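Path News, November

Quick one this month, I'm typing this between the dentist and picking up the kids. Apologies in advance for the spelling.

Leaf and gutter morning

Wednesday, 9:30 start, meet at the Poltden gate. Bring gloves. Bring a rake if you own one, the shed has six and two of those have wobbly heads. Wheelbarrows we have. Stiff brooms we could use more of, the soft indoor kind just pushes the damp stuff about and then you have to do it again.

We'll work from the gate up toward Rosales and stop when people want lunch. Last fall we got 137 bags out in one morning, which I still don't quite believe, but Parvathi Warrier wrote it in the book and Parvathi does not round up. Same paper bags as before. No plastic please, the compost place at Clondia sent a whole load back in spring over three plastic ones. That was a long afternoon.

If it's raining hard we go the week after, same time. Light rain we go anyway. Check the notice board by the gate after 7 if you're not sure.

What actualy needs doing

People asked for a list, so, a list. In the order I'd do them. Most of this is rake-and-broom work and you can turn up for half an hour and still be useful.

1. Drain covers. There are four between the gate and the footbridge. Lift the leaves off by hand first, don't rake over them, the tines catch in the slots and bend. If one's properly blocked underneath leave it and tell Meenakshi Devadiga, who has the key and the long hook. Please don't put your arm down. Somebody did last year and lost a watch.

2. The footbridge. Wet leaves on boards, you know how it goes. Sweep toward the ends and bag it there, don't tip it over the side into the stream. Handrail could do with a wipe too. I've got a bucket and some old towels in the car.

3. The curb along the grass bank. Longest job by a mile. Stuff gathers in the strip at the foot of it, leaves and small stones and general brown muck, and some of the dry leaves end up out on the path. Rake the leaves, leave the gravel where it is. A small hand rake is better than the big ones for this, or a hoe turned sideways. Work with the curb on one side of you and pull along it, not across, or you spread stones over the pavement and the bikes complain. Scrubbing the curb itself is not on the list, it's weathered and it can stay weathered. Bags get left on the grass side, Meenakshi will come along with the cart about once an hour.

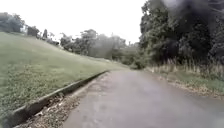 4. The benches. Three of them, up by the Rosales end. Brush off the seats, clear underneath, pull anything growing through the slats. The middle one has a loose bolt so go easy. I've asked for a new one (bolt, not bench) and will fit it when it turns up.

5. Sorting the shed. For anybody whose back says no to raking. Tools on hooks, bags in the dry corner, string in the tin. There's a box of single gloves, all left hands as far as I can tell. Take them or toss them, I don't mind.

Mowing

Meadow end is finished for the year. The bank gets one more pass if the ground stays firm enough, otherwise that's it till spring. Parvathi wants the clumpy bits at the bottom trimmed by hand before then, the mower never gets in close there. Two people with shears, an hour, maybe less. Email her if you fancy it — she'd rather you came in daylight and so would I.

Money

Plant sale made $527. Very pleased with that. $197 has gone already on bags, two new rakes (on order, won't be here for Wednesday) and the padlock for the shed. Rest stays put till we hear about the bridge boards. Receipts are in the folder if you want a look.

Odds and ends

Code for the new padlock is on the same slip as the old one, ask me or Parvathi, I'm not putting it in a newsletter.

Sirevgate walkers have asked to join us for soup afterward. I said yes. That makes 30 bowls, so if you have a big pot, or bread, or bowls come to think of it, let me know by Monday night. Nothing fancy. One pot with no meat in it please, labeled this time.

Found: one child's scarf, blue and gray, on the footbridge. One bike pump. Both in the shed.

Dog owners, the bag dispenser by the gate is filled up again. Thank you to whoever had been stuffing grocery bags in there in the meantime, very kind, they did the job.

The big branch that came down past the benches has been sawn up and stacked. Help yourselves to the logs but they're green, so they won't burn this winter.

Next issue goes out after the holidays unless somthing comes up. Notes and complaints to the usual address, or catch me Wednesday, I'll be the one with the towels.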